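Paper strips for soaking off old labels - how wide, how long??

Posted by dobos_jars
2026-02-01

Ok so I bought a box of old glass jars at a yard sale, 42 of them, and most still have the original paper labels on. I want to keep the labels, the jars I don't care so much. A lady at the flea market told me to lay damp strips of plain paper over the label and let the water work in slowly. Tried it on four jars last night. Two came off nice, one tore straight down the middle, one didn't budge at all.

Questions I have - does the width of the strip matter? I was using pieces torn off a kitchen roll and they fell apart when I lifted them. Also do I use warm water or cold. And is there something to put in the water, I have dish soap and white vinegar and that's it. Don't want to spend money on this, the whole box was 20 dollars.

The labels are brown ink on cream paper if that helps. Some have a shiny coating on them, some dont.

Urho Ojala
Member

Kitchen roll is the wrong stuff. Too soft, and it leaves fuzz in the glue. Use plain printer paper, cut in narrow strips, the length of the label plus a bit to grab at the end. I cut mine as wide as my thumb.

Wide pieces trap air underneath. You get a dry patch in the middle and that's where it tears, which sounds like your jar number three.
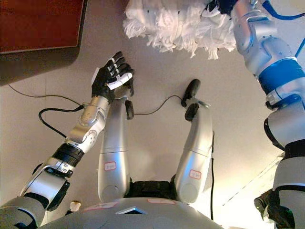 Cold water to start, then lukewarm if nothing moves after 20 minutes. Not hot. Hot water can make brown ink run and then you have a cream label with a tea stain on it. Test a corner first, with a wet cotton swab, and look for color on the cotton.

No vinegar. One drop of dish soap in a bowl of water is OK, more than that and you'll be rinsing all day. Lay the strips on edge to edge, wrap the jar in plastic wrap so it stays damp, go do something else. Come back and slide a thin plastic card under one corner. An old gift card is good. If it catches, stop and wet it again, don't pull.

The shiny ones are a differnt problem. Water doesn't get through the coating so you have to work in from the edges. I fill the jar with warm water instead and let the heat soften the glue from behind. Might take three or four refills. That's probably your one that didn't budge.

Dry them face down on wax paper, then a clean sheet on top and a heavy book. Leave it two days. Mine curled up like potato chips when I got impatient.

asport_40

just use a hair dryer. low setting, 5 min, peel. done it loads of times

dobos_jars

Hair dryer scorched one, sorry asport. Went brown at the edge. Maybe mine is too strong.

Printer paper is working way better tho, thanks Urho. Did six this morning and only lost a corner. Filling the shiny ones with warm water now - will see. Does it matter if the glue stays on the back of the label or should I be wiping that off before they go under the book?

Urho Ojala
Member

Wipe it off while it's wet, soft brush, always from the middle out. Otherwise it sticks to whatever you press it against.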